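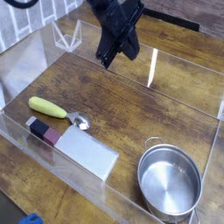 Jarnstead Commissions Second Season of "The Long Table"

By Rania Obeidat, Press Office
April
Category: TV & Entertainment News
Shares: 822 | Comments: 12

LOVMONT – Jarnstead has ordered a second season of "The Long Table," the reality competition in which strangers share one house and run a supper club together. The new season will have 20 episodes and will air nightly at 8 p.m.

Noura Aoun returns as host. She will be joined by Elie Twal, a finalist from the first season, who takes over the companion talk show, "Second Helping." The talk show will follow each eviction episode and will include an interview with the departing contestant.

The producers received 3624 applications for the new season. The 12 contestants chosen will be introduced during the opening episode and will move into the house the same night.

"Viewers told us they wanted more time with the contestants and fewer recaps," said Gebhard Kaufmann, head of unscripted programming at Jarnstead. "We have changed the schedule to reflect that."

Evictions will again be decided by public vote. Under revised rules, the weekly house captain may no longer save a fellow contestant, and votes will close before the live show begins.

The season is produced by Majali and filmed at Burnthorpe. Tahira Niazi serves as executive producer.

Requests for interviews and preview episodes should be sent to the Jarnstead press office.

Tags: reality TV, renewals, The Long Table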